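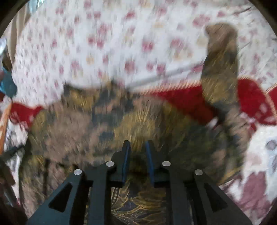 Summer food in the yard is nice, but the cooler can spoil it if you pack it badly. We eat outside most evenings from June, and these are the tips I keep on the inside of the pantry door.

## The day before

- Freeze water in flat boxes or milk cartons. Big blocks melt much slower than cubes.
- Put the empty cooler in the coolest room of the house. A cooler from a hot garage eats half of your ice.
- Marinate the chicken in a bag with a zipper, and put this bag in a second one.

## Packing

Raw meat goes on the bottom, always. Then ice, then salads and cheese, and the fruit on top. Fill the empty spaces with a kitchen towel – air is what makes the ice melt. Drinks should have their own cooler, as children open it every few minutes.

I use an old 20 liter box from Kolář. The seal was tired, so I rubbed it with a little cooking oil and it closes well again. 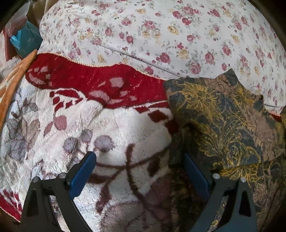

Fotville wrote to me that oil makes the rubber soft after one season, and that a thin layer of silicone grease is better for a seal. I will try it in spring when I clean the box.

## At the table

1. Take out only what you will eat now.
2. Keep the bowls in the shade, and move them when the shade moves.
3. Use one plate for raw burgers and a clean one for the cooked. I mark mine with a piece of tape.

## Cleaning after

Wash with warm water and 3 spoons of baking soda, also the drain plug. Leave the lid open overnight. If there is still a smell of fish, put a cup of dry coffee inside for two days – it helps also with onion.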